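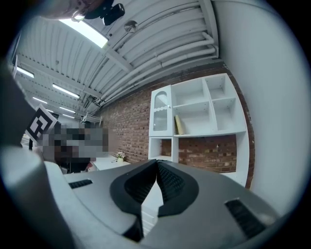 *Adbridge, spring call: readers wanted for the Pimentel letters*

## Readers for the Pimentel letters

We are looking for people to read, transcribe and annotate a family correspondence written between Adbridge and Porto from the 1930s to the late 1950s. The work will lead to a printed edition from Grimum and a public evening of readings once the book is out.

The collection holds 475 letters. Of these, 411 are in Portuguese and the rest are in English or a mixture of the two. Most are handwritten. Some of the later ones are typed on thin paper, with notes in the margins by a second hand that we haven't yet identified. The letters deal with work, rent, the post, a long quarrel over a sewing machine and, from 1936 onwards, what could and could not safely be said about politics at home.

### What you would do

Each reader takes a batch of 19 letters and works from scans. You type out the text as written, keeping the original spelling, and fill in a short form for each letter listing the people and places mentioned. A second reader then checks your batch against the scans. Where the two of you disagree, the question goes to the Monday meeting.

There are also a few places for people who would like to write the short introductions to each year. Please say on your form if this interests you.

### Who can apply

- You should read Portuguese well enough to follow an ordinary letter. For the English batches you don't need any Portuguese.
- Experience with old handwriting is useful. We run a practice session in March for anyone without it.
- You need a computer and an internet connection.
- You don't need a degree, and students may apply.
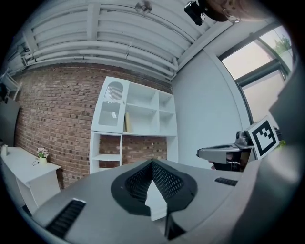 Daiane Trindade, who transcribed a trial batch, wrote afterwards that the handwriting was easier than she had feared and the nicknames much harder: "There are three different people called Zeca, and it took me until the ninth letter to be sure of it. Keep a list from the start."

### Time and payment

Allow 30 hours for a batch, spread over ten weeks. Readers are paid a fixed fee per batch, half at the start and half when the checked text comes back. All readers are named in the edition, unless they ask not to be, and receive two copies.

Meetings are held on Mondays at 6.30 pm and can be joined online. Attendance at the first one is expected. After that, come when you have something to raise.

### How to apply

Ask for the form at the Hutitz Reading Room desk in Adbridge, or have it sent to you by post. With it you'll get a scan of one page from a letter. Transcribe as much of it as you can, mark the words you can't read with square brackets, and send it back with the form. Gaps won't count against you, but guesses that aren't marked will.

The call closes at the end of March. Everyone who applies will get an answer.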